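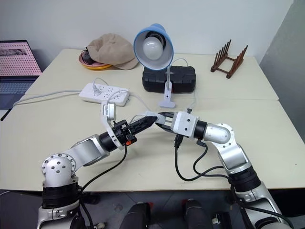 Task lighting supplements the general lighting of a room and is placed by the worker, so its position is part of the bench layout and has to be planned with it. A clamp lamp needs a firm edge or body to grip. The blue conical shade on the back section of the table is tilted forward, which sends light toward the working area but also leaves the bulb in direct view — a glare source for anyone facing it. Lower the shade until its rim hides the bulb from eye level.

## 2.3 Supply and cords

- Keep the power strip on the back section, clear of the work.
- Route lamp cords along the table, never across the front edge.
- Add up the load before plugging in. The Unberg bench sheet allows 570 W per strip.

## 2.4 Joined tables

Two tables pushed together give a deeper surface, but the seam collects small parts and can form a step. Check the height on both sides and level the feet before fixing anything down. Laptops belong on the far table — the near one stays free for handling.

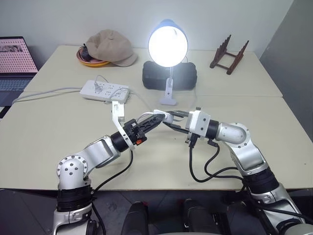 *Fig. 2. Two cream-colored tables with the seam between them; laptop on the far table, left.*

Exercise: draw your own bench in plan at 1:11. Mark the seam, the lamp clamp and the cord route.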